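Cosimo Carbone
May 8, 2023

Went to the Flosetti open day yesterday. They had the Fevis kitchen manipulation cell running for visitors. Notes in this thread, mostly for people who work on similar things. I have no connection to the company.

Layout first. The demo hall has 3 stations side by side. Station one was dish racking, station two was opening and closing drawers, station three was the cooking pot task. I spent most of my time at the third, which had the shortest line and the most interesting failures.

The task: take the lid off an electric pot, pick up one food item from a plate, put it in the pot, put the lid back, turn the dial. It is a five-step job that a child can do. Each step asks for something different from the hardware.

The lid is the first problem. It is domed glass, and depth sensors do badly on glass. The engineer running the station said their point cloud usually has a hole where the lid should be, so the policy leans on the color image and the knob. If it finds the knob, it finds the lid.

I asked whether they had tried putting markers on the lid. They had, in February, and dropped it. The model learned the markers and then did nothing useful on a clean lid.

The pot is a store-bought appliance with no modifications, which I was glad to see. Too many demos use a printed handle twice the size of the real one.

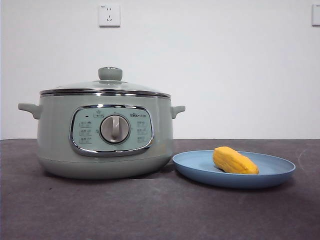 Removing the lid is a top grasp and a straight lift. The hard part is where to put it down. The policy has to pick a free patch of counter, and it has to remember that patch for step four. On one run I watched, it set the lid down too close to the plate and then had no clear approach to the food. An operator reset it.

Published number on the handout: 74 percent full-task success over their internal test set. The engineer gave the breakdown when asked. Most of the losses are in putting the lid back. It lands on the rim slightly tilted and the policy calls it done.

I watched 8 full attempts. That is too small a sample to argue with the handout, so I will not post a rate. The failures I saw were of the kind he described, plus the one with the lid next to the plate.

Cycle time was 35 seconds on a clean run. Slower than a person, faster than what they showed last year. Most of the time goes into the two lid moves, where they cap the speed on purpose. Glass again.

The food pick was better than I expected. Curved items roll when you close on them off center, and the older version used to chase them across the plate. The new one comes down lower and closes slower. They credit a larger set of demonstrations with bad starts in it, where the operator has to recover from a poor first contact.

The dial is the part I would want to see more of. Turning it takes a pinch on the raised grip bar and a wrist rotation, and the axis has to be close to true or the fingers slip off. They do it with a force threshold and a fixed angle. There is no check that the pot has accepted the setting. For a demo, fine. For a kitchen, somebody has to close that loop.

Question from another visitor: does it read the panel? No. The printed labels are ignored. The target setting is given to the policy as an angle. Change the appliance and a person has to enter a new angle.

Question from me: what happens with a different pot? They keep a second one, a taller Longo, under the bench for this. He put it out and the arm found the knob on the first try, lifted the lid cleanly, then missed the rim on the way back by a finger width. He did not seem surprised. It was good of him to show it.

Lighting: overhead panels, diffuse, no windows. I asked for the lights to be dimmed and was told not during visitor hours. Fair enough, but shiny trim moves its highlights a lot when the light moves, and I would like to know how much the policy depends on that.

Safety setup was a light curtain on the visitor side and a reachable stop button. The curtain tripped twice while I stood there, both times from people leaning in with phones – recovery took under a minute each time.

The talk afterward covered Pernosness, their logging tool. It stores every attempt with the operator's note on why it failed, searchable by step. Dull to watch on a projector and probably the most useful thing in the building. No release date given.

If anyone got the drawer station people to talk about their force data, reply here. By the time I walked over, they were packing up.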